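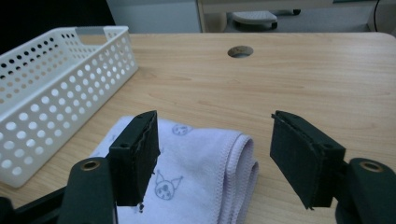 Folded lavender towel on a light wooden tabletop.

How to Write an Abduction Scene in Serial Fiction
By Anel Mtshali

This guide covers one scene type: a main character is taken by strangers and moved to a second location. It assumes a chapter of 2000 words, the usual length for serial platforms, and close third person in past tense. The examples come from my serial Nulldale, in which a clerk named Sasesau is taken from a bus depot in the town of Zesthorpe.

Before you draft

Write down the answers to these questions. Keep them out of the chapter itself.

Who gave the order?
What do the kidnappers know about the character, and what do they have wrong?
Where does the trip end, and how long does it take?
What is the character carrying?

The last one causes the most continuity errors. If Sasesau has a phone in her coat in chapter 4, readers will ask about it in chapter 8. Have it taken, dropped or left behind on the page.

Step 1. Fix the seating

Draw the vehicle as a box and mark each person. Note which doors open from the inside. Put the marks in a notes file and check every line of action against them. A man in the front passenger seat can't grab the wrist of someone in the back row without turning around, so the turn has to be written.

Step 2. Shorten the grab

The moment of capture should take no more than one paragraph. Use plain verbs and keep the order of events strict.

Weak: Sasesau was suddenly being pulled by somebody toward a car that had been waiting there.

Better: The car door opened. A hand closed on her collar and pulled, and her knees hit the sill.

The second version drops "suddenly" and stays with what she can feel. She hasn't seen a face yet, so the text doesn't give one.

Step 3. Decide how she reacts

A character who doesn't fight back is believable, but the reader needs the cause before the grab happens. Shock, grief and calculation look the same from outside. Pick one and plant it at least a page earlier. In Nulldale, Sasesau has just read her brother's name on a list, and she goes into the car with the paper still in her hand.

Step 4. Write the ride

Limit description to what she can sense from her seat. With a covered window, that means turns, road surface, stops and voices. Give the kidnappers something ordinary to talk about – fuel, a late meal, the wrong exit. Orders and threats can wait. One of mine, Delorme, spends most of the ride complaining about a radio.

Leave out backstory here. If a memory is needed, keep it to two sentences and return to the car.

Step 5. End on a change

Stop the chapter when her situation changes. The car stops earlier than expected, or one of the men uses a name she knows. Waking up in a dark room is overused and skips the part readers wanted to see.

Checking the draft

Read the scene once for tense only. Serial drafts often slip between "was standing" and "stands" in action passages. Read it a second time for names: a name must be spelled one way throughout, including in dialogue. On the third pass, cut any sentence that repeats a feeling already shown.

If the chapter runs past 2000 words after that, move the ending back to the last stop in the ride and carry the rest into the next installment.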